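Print this article E-mail this article

4.2 Changes in the work of the packing staff

The robot cell at Trondmont was introduced in three steps, and we followed each of them with interviews and with observation at the tables. Before the change, one person took small retail goods from a bin, checked the label, and placed each piece in a carton. After the change, the two arms of the Drelix station handle the pieces, and the person prepares the work and decides what to do when the arms stop. The firm calls this role "table lead". The title is new, but the pay grade stayed the same for the first year, and several workers mentioned this to us before they mentioned the robots.

In total we coded 446 stops from the logbook. A stop is any moment in which a person had to step in, also when it was only to turn an item a little. Flat boxes that lie on their broad side were the most common item type in these entries. A finger that comes down from above finds little height to hold on a thin box, and the workers learned quickly to put such goods closer to the front of the table. This knowledge was not in the manual from Terard, the supplier. It was passed from one shift to the next by talking, and later by short notes in the logbook.

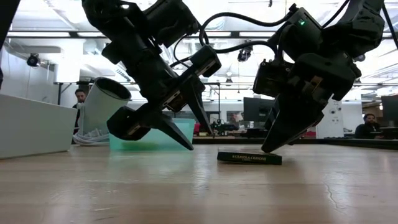
Figure 3. Two-arm station during handling of a small crayon box. The gripper of the left arm is open and empty; the finger of the right arm is at the top surface of the box.

The interviews show that the table leads do not agree on whether the work became easier. Seven of them said that their hands and shoulders are less tired at the end of the day. The same persons also said that they feel more tired in the eyes and in the head. One table lead explained it in this way: "Before, I could think about my own things. Now I wait, but I cannot go away." We heard similar words at Dlamini, the second site, where the stations came later and where the staff had more time for training.

A second change concerns the contact between colleagues. At the old packing line people stood side by side and could speak during the work. With the stations, the desks for monitoring were placed in the same open room, so planners and packers now see each other through the whole shift. Most workers liked this. They could ask a question directly – earlier they had to write a ticket and wait for the answer. Some planners were less happy and told us that they are now interrupted too often.

We should be careful with one point. The logbook was kept by the table leads themselves, and in busy hours they did not always write down short stops. The number given above is therefore a lower limit, and we do not use it to compare the two sites.

Print this article E-mail this article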